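**Toy and book library, Kondcombe: progress to the end of March**

Hello from a very busy hall! The short version is that the second half of your grant is already out the door and working hard, and we're thrilled with how the quarter has gone.

Membership now stands at 37 families. Between them they made 324 loans, and the jigsaws are still the runaway favourite (we had to start a waiting list for the big floor ones, which we never saw coming). Kumiko Aoki has taken over the Stonemden run and has the whole place humming. She does songs first, then borrowing, and parents who used to dash in and out now stay for a cuppa and a natter.

### What we spent it on

- Shelving for the Kondcombe hall, at toddler height
- A second-hand trolley for the Stonemden run
- 106 new items, mostly puzzles, picture books and dress-ups
- Labels, zip bags and a decent label printer

The shelving came in under quote, so with your okay we'd like to move what's left over to the book budget. The picture books are getting loved to bits, a few of them literally, and Mrs Žukauskas at the school has offered to show us how to mend spines properly.

### What's been harder

Late returns. We don't charge fines and don't want to start, but the text reminders through Dredatis only went live in February and 2 families never got theirs because of a typo in our spreadsheet. Fixed now, with apologies made and accepted.

The other snag is missing pieces. We've begun weighing each puzzle in its bag when it goes out and again when it comes home, and it's so much quicker than counting! Kumiko wrote the weights on the labels over a couple of evenings.

### Next quarter

We'd love to open one evening a fortnight for shift workers, who've been asking since last winter. The hall is free from 5.30 pm and the key is sorted. We're also planning a swap table for soft toys and baby wraps, where people can leave something and take something without signing anything out. The draft roster and the revised budget will come to you separately, as soon as the hall confirms the hire rate.

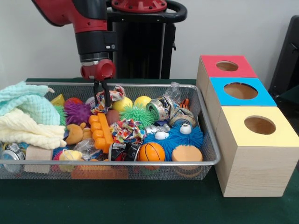
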